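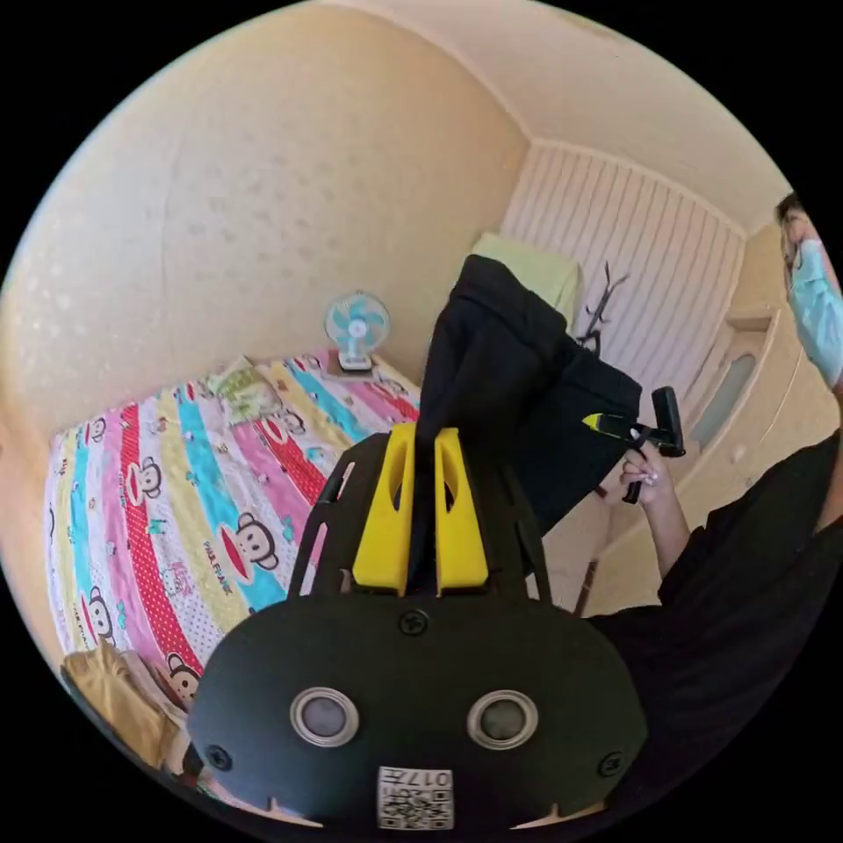
Let the Bed Be the Folding Table

Most advice on laundry says to fold it on a table. Some of it goes further and says to fold it in the laundry room, before it ever gets near a bedroom. I have tried this and think it is bad advice for most people, and certainly for anyone in an apartment the size of mine in Brarnimberg.

A bed is the largest flat surface most of us own. It is the right height for sitting beside and a fair height for standing over. It is soft, so a shirt laid on it stays where you put it. The dresser is usually a few steps away. A kitchen table has crumbs and somebody's mail on it, and when dinner comes the clothes have to move, folded or not.

My neighbor Yasir Afridi disagrees. He says clothes on a bed are clothes on the floor by midnight. He owns a folding board, a Kröger, which he paid for and feels he must use. His stacks are very square. He also does his laundry on Saturday and is still at it after lunch.

I will grant him the midnight point. Laundry dumped on a bed at nine in the evening is a mistake, and I have slept next to a heap of towels more than once. The answer is to start earlier in the day.

Then there is the matter of what is on the bed already. I used to think a plain white sheet was best, the way hotels do it. I have changed my mind. A loud sheet is better. Put a black shirt down on pink, turquoise and yellow stripes with cartoon monkeys printed all over them and you will not lose track of it. On a navy blanket the same shirt disappears, and you find it the next time you make the bed. Children's sheets and novelty sheets are good for this, and I see no reason an adult should be embarrassed to own a set.

Dark clothes and light clothes can go in the same pile, as far as I'm concerned. Sorting by color is for the washer. After that, what matters is which drawer a thing goes in.

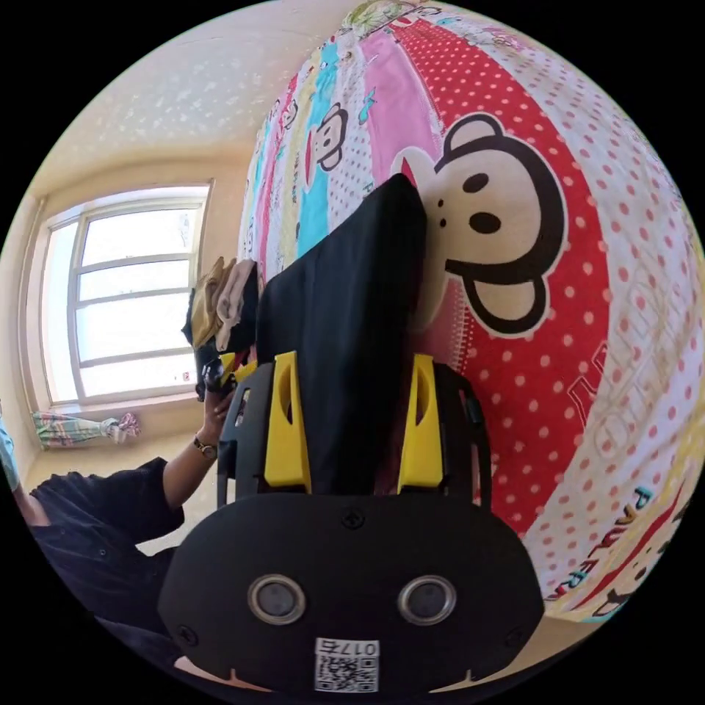

How neat is neat enough

A folded shirt has one job, and that is to fit in the drawer without taking up the whole drawer. A few wrinkles do no harm. The sleeves can be a little uneven. I fold in half, in half again, and press down with my hand - that is the whole method, and it works on pants too.

I know people who file their T-shirts upright so that every one can be seen. It looks good the first day. Then you pull one out, the next one leans over, and by the middle of the week the drawer looks like mine.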